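About Plunent

Plunent is a textile care and household storage school based in Hundon. We teach the handling, cleaning, repair and long-term storage of clothing and household linen to adults who do this work for a living or want to do it properly at home. Courses run in the Hundon workrooms throughout the year, with a break in January for equipment servicing.

What we teach

The core program is made up of 21 sessions. It covers fiber identification, water chemistry, detergents, stain treatment, drying, pressing, minor repair and storage. Students work on test cloths for the first part of the program and move on to finished garments after passing the fiber identification check.

Fiber identification is taught by burn test, by microscope and by hand. Students learn to separate cotton, linen, wool, silk, viscose, polyester and nylon, and the common blends. Blends take up the most time. A cotton and polyester sheet is washed according to its weaker component, and the care label does not always make clear which one that is.

Storage is taught as a separate unit. It covers folding against the grain line, interleaving with acid-free tissue, airflow, moth control and the choice of container. Closed boxes hold moisture if the contents were put away damp. Open or perforated containers let air through but need a cover against dust and light.
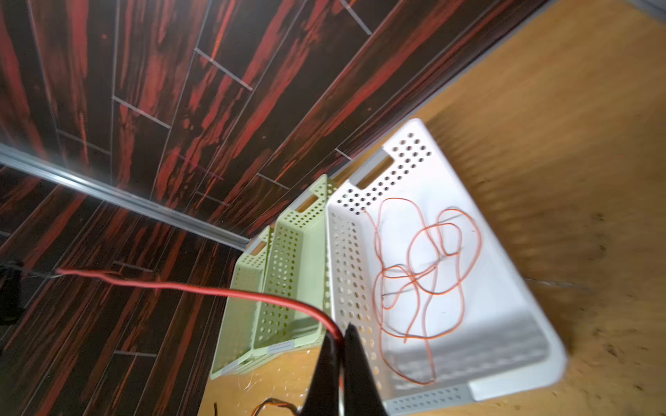 The workrooms

The wet room has domestic and semi-commercial washers, a hand-wash bench and a softened water supply. Hardness is tested at the start of each teaching day and written on the board by the door. The drying room is kept at 33 percent relative humidity while wool is being finished. The pressing room has steam tables, vacuum boards and a small roller press for flat linen.

A reference library of 1,000 cloth samples is kept in drawers on the upper floor. Each sample card records fiber content, weave, weight in grams per square meter, dye class where known, and shrinkage after one and five washes. The heaviest cotton sheeting in the general teaching set weighs 170 grams per square meter. Students may borrow cards overnight by signing the register.

Staff

Saodah Govindasamy is head of school. She trained in commercial laundry and teaches water chemistry and detergents.

Syahrul Raju teaches fiber identification and maintains the sample library.

Endang Latuheru teaches pressing, minor repair and the storage unit. She also sets the practical assessment.

Arif Ong is responsible for machinery, drainage and the water softening plant.

Suryani Goh handles enrollment, fees and certificates. Questions about course dates should go to her first.

Standards and assessment

Assessment is practical. Each student is given a mixed load and must sort it, write a treatment plan, carry it out and present the finished items with a written record. Shrinkage, color loss and surface damage are measured against an untreated control piece. Students who do not pass may repeat the failed section once without a further fee.

The storage unit is assessed separately. Students pack a set of linen for a stated period and a stated room condition, then explain the choice of container, lining and cover. Marks are taken off for tight folds on embroidered areas and for metal fasteners left in contact with cloth.
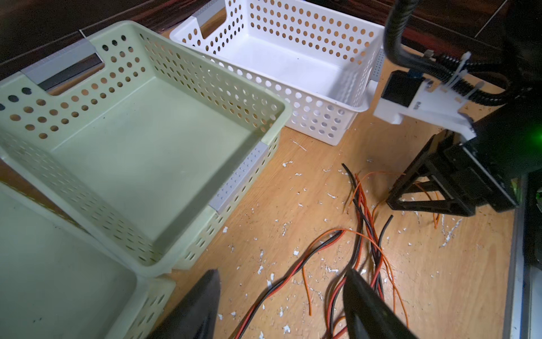 Can I take the storage unit without the rest of the program?
The storage unit is open to anyone who has passed the fiber identification check. The check can be taken on its own at the Hundon workrooms by arrangement with Suryani Goh.

Publications

We publish two handbooks. The Zeman Tables list wash temperatures, spin limits and pressing heat by fiber and finish. The Tavitz Notes deal with stain treatment, arranged by stain type and then by fiber. Both are issued to enrolled students and can be consulted in the library by visitors.

Page last revised Sun 30 August.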